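Putting together the Ranau floor stand (and getting it apart again)

Updated November 17, 2023

The Ranau is sold by Truris as a plant stand, a lamp stand and a coat stand, depending on which top you buy. The lower half is the same for all of them: black tube, a moulded black junction, and a set of feet. The leaflet in the box has one drawing for the whole lower half and doesn't say which way up the blue sleeve goes. These notes cover that part, plus taking the stand down for a house move.

What should be in the box

There are 18 pieces for the lower half, counting the washers. Check them against the list on the back of the leaflet before you throw any packing away. The small washers are in a paper envelope that tends to get stuck in the fold of the cardboard.

The tube comes in two lengths, 498 mm and 993 mm. The plant stand uses the short one, the coat stand uses the long one, and the lamp stand can take either. The ends are the same on both, so everything below applies whichever you have.

You will need a soft cloth, a hex key (supplied), and a rug or old blanket to work on. A rubber strap wrench is useful for taking things apart but you don't need one for building.

Before you start

Wipe the inside of the junction with the cloth. Ours had a little grey dust in it from the moulding, and a small amount is enough to make the tube feel tight before it is fully home. Do the same for the bottom end of the tube. Don't use furniture polish or oil on either part.

Look at the thread on the bottom of the insert. If any of the ridges are flattened, ask for a new insert now. It will go in, but it will go in crooked and you won't get it out.

Step 1: Fit the insert and the sleeve

The insert is the short piece with a thread at one end and a plain end at the other. Slide the blue sleeve over the plain end. One edge of the sleeve is slightly rounded and the other is square. The square edge faces up, towards the tube.

Push the sleeve down by hand until it stops against the shoulder. If it springs back up, take it off and turn it over.

Step 2: Join the insert to the tube

Stand the tube on the blanket with its bottom end facing up. Lower the plain end of the insert into it and turn it slowly to the right. It should go round freely for the first few turns and then firm up. Keep going until the tube meets the sleeve all the way round. Hand tight is enough.

If it goes stiff straight away, back it off and start again. Turning it to the left first until you feel a small click, then to the right, usually finds the start of the thread.

Step 3: Put the tube into the junction

Set the junction on the floor the right way up, with the arms curving down and away from the middle. Turn the tube over and lower it in so that the threaded end goes first.

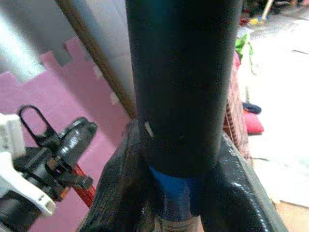

Press down with both hands while turning a quarter turn at a time. Let the junction sit flat on the floor and don't hold it by one arm. The arms are strong enough in use, when the weight comes straight down through the middle, but they don't like being twisted.

You will still see some of the blue when the tube is home. This worried us the first time. The sleeve is meant to show where the arms divide, and forcing the tube further down to hide it will strain the moulding.

Step 4: Fit the feet and the lock nut

Lay the stand on its side on the blanket. Put the large washer over the thread, then the lock nut, and run the nut up with your fingers until it touches the washer. Tighten by a half turn more.

The feet go on the ends of the arms and are held with one bolt each. Put all the bolts in loosely first, stand the thing up, let it settle on the floor, and then tighten them with the hex key.

Step 5: Check it

Stand it on a hard floor and push gently at the top of the tube. A small amount of spring is normal with the 993 mm tube. A knock or a click is not. A click nearly always comes from the lock nut, so lay the stand down and give it another quarter turn.

Check the nut again after 3 days. Ours had moved a little by then and has stayed put since May.

Uneven floors

The feet have no adjustment. On our kitchen tiles one of them sat slightly high, and a felt pad from the hardware shop cured it. Mirkar make a screw-in levelling foot with the right size of bolt, but it lifts the stand a fair bit and the bolt heads can then be seen from the side.

Taking it apart

Work in the opposite order: top, feet, lock nut, tube, insert.

The tube is the part that sticks. Don't pull straight up. Hold the junction steady on the floor with a foot on the blanket either side and turn the tube to the left. If it won't shift, wrap the strap wrench round the tube just above the junction, with the cloth underneath to protect the matt finish. Bare metal tools will mark it.

If the tube comes away and leaves the insert behind in the junction, leave the sleeve on and unscrew the insert from below.

Put the nut and washer back on the thread for the move. Wrap the junction separately, as the glossy finish scratches more easily than the tube does.

Spares

Truris will send single sleeves and inserts if you give them the tube length. The older sleeves were grey and are the same size. In our area Ó Flaithearta keep lock nuts and washers in the loose drawers at the back of the shop, so take the old one along to match it.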